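Keeping Cut Flowers Fresh Longer: What Our Class Tried in Fellville

By Ladi Nwosu

I got the idea for this project from my grandmother, who has always put a spoonful of sugar in with her roses and will not hear a word against it. My aunt swears by a penny, and the lady at the Sayce flower stall told me to forget all that and just change the water. I wanted to find out which of them was right, partly for science and partly to settle things at dinner.

I bought 22 carnations from the stall on a Saturday morning, and my teacher let me keep the 14 best ones on the back shelf at Drurholm, away from the window. They were split evenly, seven in plain tap water changed every morning and seven in sugar water that I left alone. I trimmed every stem at a slant and wrote down how each flower looked before first period.

The sugar water went cloudy sooner than I expected, and it smelled a little – sorry to everyone who sits near the shelf. By day 11 the plain water flowers still had firm petals, while most of the sugar ones were brown at the edges.

I also read up on vases, and a narrow neck is supposed to help hold the stems upright. Glass makes it easy to keep an eye on the water, too.

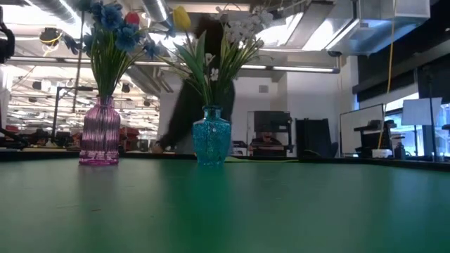

Figure 1. Two glass vases with artificial flowers.

If I did this again I would add a third group with sugar and a drop of bleach, as the library book suggested. I would also use one kind of jar all the way through, as mine were a mix from our kitchen. My grandmother has read this report and is still using sugar.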